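Section 3: Planning and Buying Your Hand-Held Gripper Set

Read this section before you sign anything. It covers the Liltari hand-held gripper, the marker cubes that go with it, and the room you will use them in, which costs more than you think and was never in the quote.

3.1 Before you ask for a price

1. Write down what you want the gripper to pick up. "Various objects" is an answer that gets you the most expensive package.
2. Decide how many people will be working at the same time. Each of them needs a gripper, a pair of marker cubes and a table. Sharing a gripper sounds thrifty until the second person has been sitting there since morning tea on full wages.
3. Measure the room. Measure it again with the furniture in it.
4. Find out who pays for spares. If the answer is a different department, get it in writing.

Note: The Demchenko price list shows grippers and marker cubes on separate pages. People have been known to order from the first page only.

3.2 Working out the budget

1. Start with the grippers. Enter the unit price from your quote on line one of the planning sheet.
2. Add finger pads. The black inner pads wear with use and should be treated like printer ink – a running cost dressed up as a part. Allow 19 spare pads for the first year of a single-room set-up.
3. Add marker cubes. The printed faces scuff, and a scuffed face may not be read by the tracking software. Reprinting a face is cheap. Finding out a week later that it needed reprinting is dear.
4. Add cables, power strips and cable covers. The Raltuvgate starter pack includes cables and no covers, on the theory that you own some already.
5. Add objects to pick up. Fake produce, bowls, cups and the like can come from any discount shop. Ask for receipts, or your accounts people will want to know why automation requires a lettuce.
6. Add labour. This will be the biggest line on the sheet by a wide margin, so put it last, where it can do the least harm to morale.

Caution: Do not plan to make up a shortfall by skipping the spares. A gripper with a worn pad will still close and still look busy, and you will pay someone to use it badly.

3.3 Planning the room

1. Allow one large table for the objects and at least one smaller table for marker work and small repairs. A tablecloth is fine if it lies flat.
2. Run cables along the walls where you can. Where they must cross the floor, cover them, and keep the covers clear of chair wheels.
3. Leave enough open floor for a person to hold the gripper out in front of them with both elbows away from the body. Most floor plans allow for the gripper and forget the person.
4. Expect other people to be in the room. They will be standing near the table you wanted.
5. Budget for storage. Without shelves, bags and spare gear settle along the walls and stay there until the lease runs out.

When you are comparing sizes, take the largest object on your list and check that both jaws close on it squarely before you commit to a full order. A leafy green item the size of a small lettuce is a fair test, being round, awkward and cheap to replace.

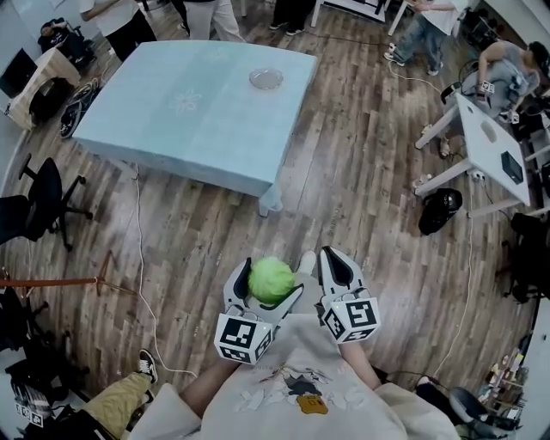 Zoia Prokopenko wrote in after the last edition to say that our advice on ordering was too timid. She bought one gripper on trial, as we suggest, liked it, and then waited 77 days for the rest because the trial price didn't hold a place in the queue. Her tip is to ask for the trial unit and the delivery slot on the same order form, with the right to cancel the second. She also says we should have mentioned freight. Her freight bill was $376 and arrived well ahead of the goods.

We have changed step 2 below on her account, and freight now has its own line on the planning sheet.

3.4 Placing the order

1. Order one gripper with a full pair of marker cubes as a trial unit.
2. On the same form, reserve a delivery slot for the remaining units, and have the cancellation terms written beside it.
3. Ask for freight as a separate figure, with tax shown.
4. Check whether the Flekix software licence is charged per gripper or per room. The sales sheet uses the word "seat", and your chairs have nothing to do with it.
5. Keep the cartons until the trial is over. Returns are accepted in original packaging only.

Note: Prices quoted before June 1, 2020 are no longer valid. For the current planning sheet, ask your supplier for form 101.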